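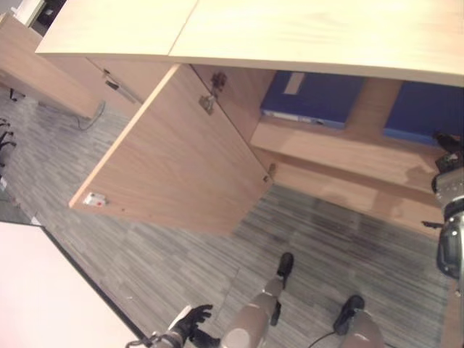 9/22/26

I have wanted to put the paper cupboard in order since January, and on Tuesday I began. It is the cupboard under the desk top, in pale wood, with one shelf inside. For a long time I kept all my papers from Drukonby in it, also the ones which I did not need any more.

First I took everything out and made piles. Old electricity bills went in one pile, letters from my landlord in Evby in another. I threw away almost 276 sheets, and 19 plastic pockets which were torn. The blue binders may stay. I like this blue very much, and with a white label it is easy to find the right one.

The carpet was the next thing. Small pieces of paper had fallen everywhere, so I went over it twice with the hoover.

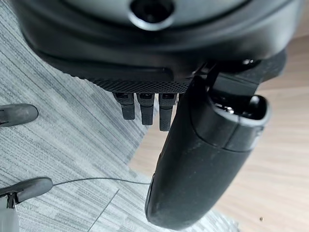
The grey carpet, one of two surfaces on this floor.

I still must decide where to keep the guarantee papers. Perhaps I will buy one more binder, also in blue.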